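Search this site Enter keyword Go

Skornau wants to charge for parking by the river. The numbers are thin.

The town of Skornau plans to start charging drivers to park along the river from June, and says the money will pay for repairs to the footpath. People who have read the plan closely are less sure that it will.

Under the proposal, the first hour would stay free and each hour after that would cost $2. The town expects the 300 spaces between the old bridge and the boat ramp to bring in enough to resurface the path within two years. That estimate comes from Jivmont, a consulting firm hired last winter, and it assumes the spaces will be as full after the charge begins as they are now.

"That's a big thing to assume," said Marjan Mousavi, who runs a bakery on the riverfront. "Half my customers park for free and walk over. Put a meter there and they'll go to the lot behind the supermarket."
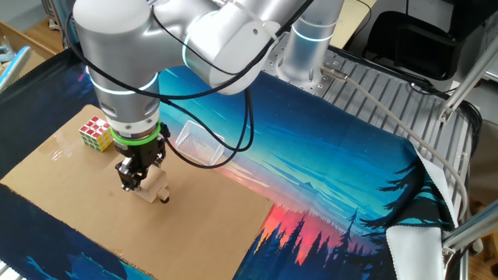 The firm's report does mention the supermarket lot, in a footnote, and says drivers are "unlikely to change long-held habits." It gives no source for this. It also leaves out the cost of someone to check the meters, which the town says will be handled by existing staff. Asked which staff, a town spokesman, Obed Baidoo, said the details were still being worked out.

Catríona Hayes, who leads the town's transportation office, defended the plan at a public meeting. She said the path had been patched so many times that patching no longer made sense, and that visitors should carry part of the cost. Few in the room argued with the first point. Several wanted to know why the second had to be settled before summer.

There is also the matter of the last charge. The town put meters on Odoi Street with a similar promise, to pay for new trees. Some 100 were planned. The town could not say how many had been planted, or where the rest of the meter money went.
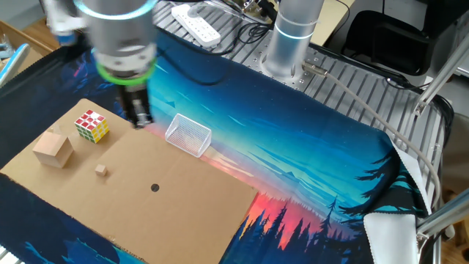 Will people who live on the riverfront have to pay?
Under the current draft they would get one free permit per household, but a second car would be charged the same as any visitor's.

The council is due to vote before the end of spring. The full report can be read at the town library, though the pages showing how Jivmont reached its income estimate are missing from the public copy. Baidoo said they would be added.

Contact the newsroom | Copyright Skornau news desk, all rights reserved | Back to top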